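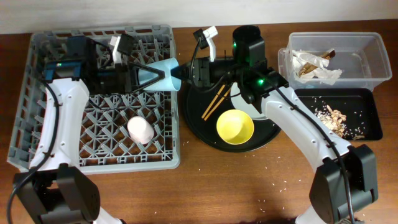

A cup in the dish rack.

Can a godparent come from a different church?

Zdislava Malý
Posted Sun 19 March

Good day to all. Our daughter will be baptized in July, in the Catholic parish in Purkton where my husband grew up. We have lived here for 2 years and I still do not know well how things are done, so I hope you will forgive me if the question is simple.

We would like to have two godparents. One is my husband's cousin Drahomíra Ďurica, who is Catholic and confirmed, so with her there is no difficulty. The other is my oldest friend. She was baptized as a Lutheran and goes to church in Kestier almost every week. She is a more serious Christian than I am, and I want very much that she has a part in my daughter's life.

My mother-in-law says it is not allowed. My husband says it is allowed if the priest is in a good mood. I called the parish office but the person there was only replacing somebody and asked me to call again after Easter.

My questions are these. May my friend be a godmother, or must she be called something else? Does her name go into the baptism book? And what paper should she bring from her own church? She lives 98 miles away, so I would like to ask her for everything at one time.

I also wonder if she can read one of the readings during the baptism, or hold the candle. If she can have no title at all, I would at least like to give her something to do.

Thank you in advance for your patience.

Emília Halás

Dear Zdislava, congratulations on your daughter.

We had almost the same situation with our son, only that in our case the friend was Methodist. In the Catholic Church your friend can take part, but the correct name for her is "Christian witness" and she must stand together with at least one Catholic godparent. You have Drahomíra for this, so you are already in order. What is not possible is to have only your friend, or to have her and another person who is also not Catholic.

Her name can be written in the baptism book as a witness. In our parish there was a separate line for it. Please look at the page before you leave the church, while the pen is still there. In our case the priest wrote the names in the wrong order and
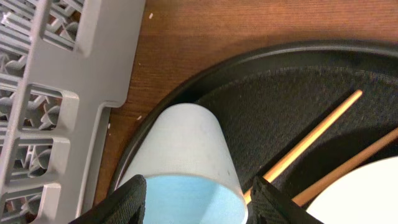 it took three letters to have it corrected, the last one when our son was already walking. It was nobody's bad will, but I would have preferred to spend those evenings differently.

About the paper: she should ask her pastor for a baptism certificate. Ours wanted a new copy with the church stamp, and the old one from childhood was not enough. I do not know if Purkton is also so strict. Your Catholic godmother will probably need a letter from her own parish, and she must have completed 16 years, unless the priest makes an exception.

For the candle, in our baptism the father lit it from the big Easter candle and then our friend held it until the end. Nobody objected. For the reading you should ask the priest. If there is a Mass, he may want a Catholic reader, and if the baptism is without Mass it is usually easier.

I would write to the priest directly, a short letter with both names and both churches. Do not wait for July. Some 25 families were on the list in our parish that summer.

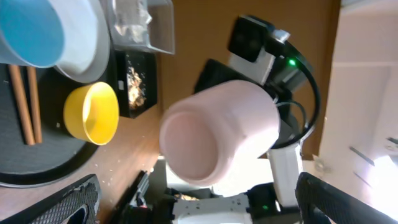
Pale pink cup, seen close.

Boris Vondráček

My sister is godmother to four children and she has never shown any paper to anybody. Just ask the priest.

Zdislava Šindelář

I agree with Emília and I want to add only one thing. Ask if there is a preparation class and if your friend must come to it. In my parish the godparents had to attend one evening in person, and for somebody who lives far away this is more trouble than the certificate. My brother was allowed to do the class in his own parish and bring a note.

And please explain the word "witness" to your friend before the day. Mine heard it for the first time in front of the altar and she was a little hurt. To my daughter she is simply her godmother.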